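Chapter 4
Washing Up, Draining and Putting Away

Most homes wash the same few plates every day, and most breakages happen after the washing is done. This chapter deals with that stage: where plates drain, how they are stood up and when they go back in the cupboard.

A plate rack holds each plate on edge between upright pegs, so that water runs down and air reaches both faces. Plates laid flat drain slowly - the foot ring traps water underneath. 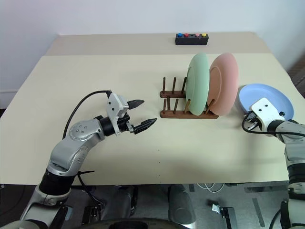
Fill the rack from one end and leave a slot free between heavy plates. Bowls are covered in section 4.2.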